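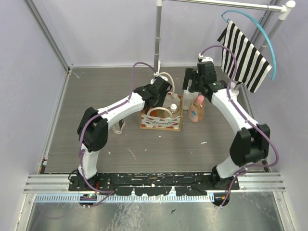 Department of Football Studies, Match Analysis Section

Chapter 2
The Corner Kick

Learning goals

After working through this chapter you should be able to classify a corner kick by its delivery, name the zones of the penalty area used in coding, compare zonal and player-to-player marking, and state what a conversion rate does and does not measure.

Key terms: delivery, inswinger, outswinger, short corner, first contact, second ball, zonal marking, player-to-player marking, mixed marking, rest defense.

Why corners are treated separately

Open play is hard to code. The starting positions differ each time, the ball can travel in any direction, and two analysts watching the same attack will often disagree on when it began. A corner kick has none of these problems. The ball is stationary, the location is fixed to one of two arcs, and both teams have time to take up positions they have practiced. For this reason the corner is usually the first set piece that a student analyst learns to code.

The data used in this chapter come from one season of matches between four clubs: Senik, Gririco, Hwang and Virkico. The coded file was closed on 03/07/2018 and contains 579 corners. Of these, 289 were inswingers and 131 were outswingers. The remainder were short corners, straight deliveries, or kicks that could not be classified from the available footage. Corners that were retaken on the referee's instruction are entered once, using the second kick.

Delivery

An inswinger curves toward the goal. It is normally struck by a right-footed player from the attacking team's left, or by a left-footed player from the right. An outswinger curves away from the goal and reverses these pairings. The distinction matters for the goalkeeper. An inswinger arrives close to the goal line, where the keeper has little room to move and where a slight touch from either side may send the ball in. An outswinger leaves the keeper's area, and an attacker can run onto it and meet it with more force.

A short corner is coded whenever the first pass goes to a teammate outside the penalty area who is within 15 yards of the arc. The delivery that follows, if there is one, is entered on a separate line. Gririco used the short corner more than the other three clubs, mainly when leading late in a match.
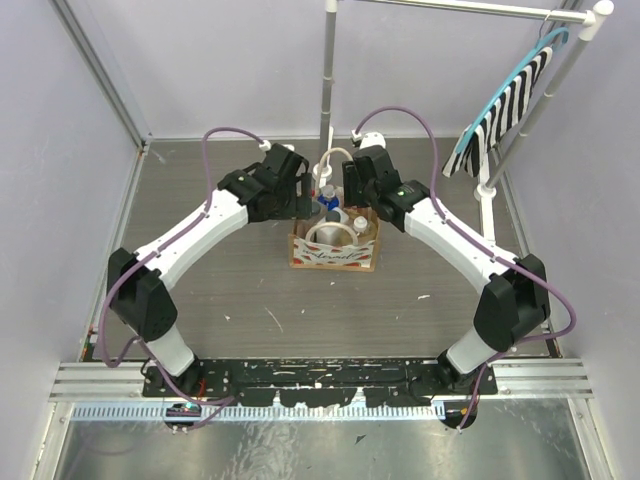 Orhun Coşkun argued in a note on the draft that the 15-yard limit is too generous, that it puts a quick pass down the line and a planned two-man routine in the same category, and that any comparison of short corners between clubs should be read with this in mind. The objection is a fair one. The limit has been kept so that the exercises match the coded file, and students who wish to apply a stricter limit may do so using the distance column.

Marking

Three defensive arrangements are found in the file. In zonal marking, each defender is assigned an area, commonly along the front of the six-yard box, and attacks any ball that enters it. In player-to-player marking, each defender follows one opponent. In mixed marking, several defenders hold zones while others follow the strongest headers of the ball. Hwang defended every coded corner with a mixed arrangement. Senik changed from player-to-player to zonal marking during the season, and its matches are therefore divided into two groups in Section 2.4.
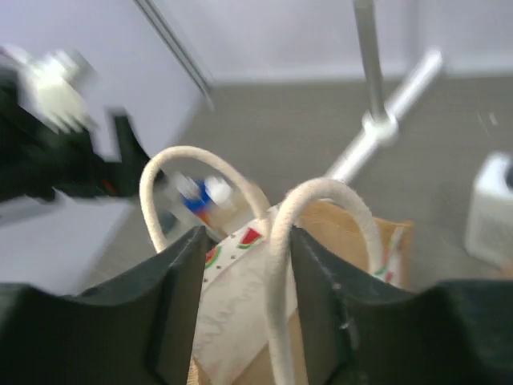
The arrangement should be coded at the moment the kicker's foot meets the ball. Coding it earlier leads to errors, as defenders often stand in a line and then pick up opponents during the run-up. If the footage does not show the whole penalty area at that moment, enter "unknown" and leave the marking fields blank.

First contact and second ball

First contact is the first touch by any player after the delivery. It is recorded by team, zone and body part. A goalkeeper's punch counts as a first contact; a catch also ends the sequence. The second ball is the next point at which either team gains control. Many goals credited to corners come from this phase, and a rate that counts only direct headers will understate what a team gains from its kicks. Section 2.1 sets out the zones and their boundaries.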